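### 3.2 Keepsakes and the "display shelf" problem

Draft wording, to be tightend before submission. Participants in the Priltport interviews (24 households, 6 of them in the Trindade units) were asked which household things they would keep after a downsizing move. No prompts given. Most started with furniture and drifted to small stuff: ribbons, cards, cups, glassware from weddings and funerals.

Two patterns. First, objects that held something once (flowers, lollies, candles) were kept long after the contents went in the bin. Second, use and display got separated. A jug on the bench is for pouring; the same jug on a shelf is "Mum's". Older respondents moved things between the two quite freely, younger ones hardly ever. Kaewmanee's coding splits this further, but agreement on the sub-codes was weak and we leave them out here.

Ribbon deserves its own note. Cheap, light, often printed, and it turns a plain vessel into an occasion (Figure 3). Several households had kept the ribbon and given the glass away to the op shop.
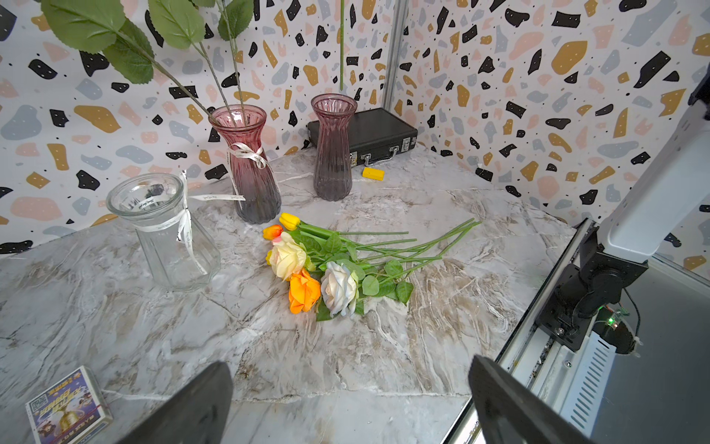
**Figure 3.** Clear glass vase, cream satin ribbon with printed lettering.

Samran Phuthong, commenting on the first draft, felt we had made too much of sentiment and too little of cupboard space, and that the Trindade units have so little storage that keeping anything is already a descision. Fair point. Floor area is now a covariate in Section 4, where the split between use and display holds, though weaker for the smaller flats.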